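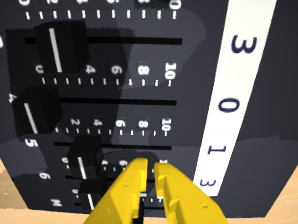 Cleaning sliding controls

Slide controls on mixers, dimmers and heater panels collect dust in the open slot. The usual symptoms are crackle, dead spots and a knob that drags near one end.

Unplug the unit and leave it for ten minutes. Pull the caps straight up. If a cap sticks, loop a strip of cotton tape under it and lift both ends evenly – a screwdriver will mark the panel.

Vacuum the slots with a soft brush head. Canned air used first pushes lint down onto the track.

Put one short burst of contact cleaner into each slot, then move the slider end to end 20 times. Check that the can says safe for plastics. Do not use general-purpose spray oil. It strips the factory grease and the slider will feel loose afterward.

Wipe printed scales with a damp cloth only. Alcohol lifts some inks, so test a corner first.

Let everything dry for an hour with the caps off. Refit the caps in their original order and power up at the lowest setting.

A track that still crackles after two cleanings is worn and needs replacing.

Declan Pryor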